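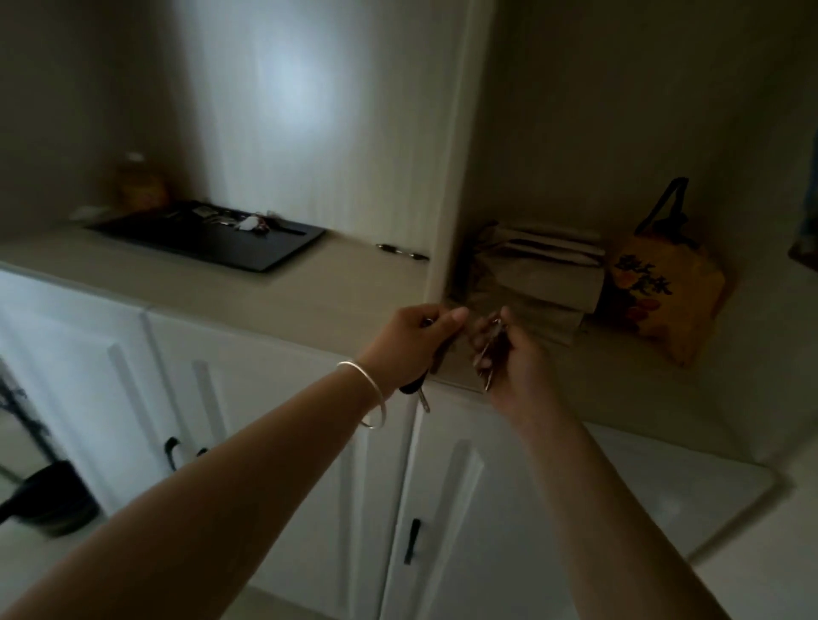
How many lines does it take to hold a boat in a slip overnight?

Four will do it for most boats in most weather: a bow line, a stern line, and two spring lines. Add more when wind or wake is expected, and add them before dinner.

Marina Practice, Session 4
Tying Up and Staying Put
Notes by Chih-ming Lam, with corrections from Kwan-ho Poon, who was right about the cleats

Bring last session's sketch of the Clillholm basin. If you drew it without the fuel dock, draw the fuel dock. People keep hitting it.

1. What each line does

Bow and stern lines keep the ends of the boat near the dock. They do very little to stop it from sliding forward and back, a fact most new owners learn from the sound. Springs handle that. The after bow spring runs from forward on the boat to a point farther aft on the dock and stops the boat from moving ahead. The forward quarter spring runs from aft on the boat to a point farther forward on the dock and stops it from moving astern. Read those two sentences again. Everyone mixes them up, including the man who taught me.

Springs should be long. A short spring has no give and a low opinion of your cleat.

2. Line material

Nylon for dock lines. It stretches, and stretch is what you are paying for. Polyester is excellent for halyards and sheets, where you want the length to stay the length. Polypropylene floats, suffers in sunlight, and turns up on boats whose owners got a deal.

Chafe guards go wherever a line passes through a chock or over an edge. Old fire hose works. So does leather. A bath towel works until around midnight.

3. Case: the Drevov

The Drevov is a trawler yacht, 76 feet overall, sent in November to a basin with 70 slips, none of them meant for her. The dockmaster, Tarık Sarıgül, put her along the outer face dock with doubled bow and stern lines and long springs. The wind came round after dark. She rode it well. The small sloop behind her was tied with one line at each end and spent the night getting acquainted with her swim platform.

Write a paragraph on what you would have told the sloop's owner at 5 p.m. Keep it polite. He pays by the season.

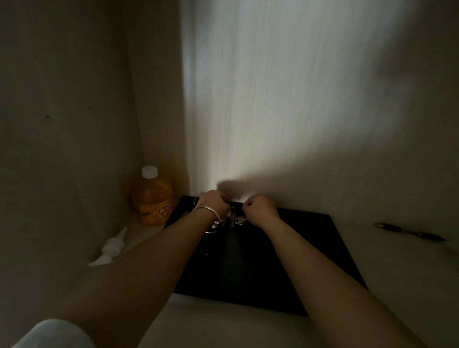
Clearance between boats is where good line work gets tested. Two boats lying end to end along a dock each have some slack, and the slack adds up: if both can surge toward the middle, the room you need is the sum of the two movements, plus fenders, plus humility. Take the dock to be the black board lying flat on the pale tabletop, and the two boats to be the hands reaching over it from either side. They nearly meet, with a small gap left between them. In a flat calm that gap is plenty. Now give each hand a wake to deal with and work out which springs you would adjust first.

4. Beam and fenders

A boat with a 13-foot beam does not belong in a 13-foot slip. Chin-lung Tse has asked me to put this in writing. Fenders have thickness, and so do pilings. Hang fenders at the widest part of the hull, at dock height, and check them again when you come alongside a floating dock after a fixed one.

5. Before next session

Read the handout on tides. Practice the cleat hitch: one full turn around the base, a figure eight across the horns, one locking hitch. If your cleat looks like a bird's nest, start over. Sketches go to Kwan-ho Hsueh in the Mok building, flat, please, and dry.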